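Toreta Community Choir: Your Questions Answered

Do I have to audition?

Not at all! We do ask you to come along for two rehearsals before you pay anything, just so you can be sure we're your sort of people (and that you can bear the warm-ups).

Where do I go on my first night?

Head across the big paved plaza towards the long curved building and ring the bell marked Fu Room. Maximiliano Escobar, our musical director, will come down and let you in.
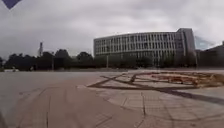 What does it cost?

It's $161 a term, or $5 a night if your shifts make it hard to be regular. Please have a quiet word with us if that's a stretch, as we'd much rather have you singing.

I can't read music. Will I be lost?

You'll be in very good company. We put learning tracks up for every part, and plenty of our altos have done all their practice in the car or over the washing up for years.

Can my family come to the May concert?

Of course, and bring the neighbours too! Doors open half an hour early, and there's tea and slice afterwards.

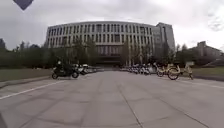 The plaza, looking towards the building.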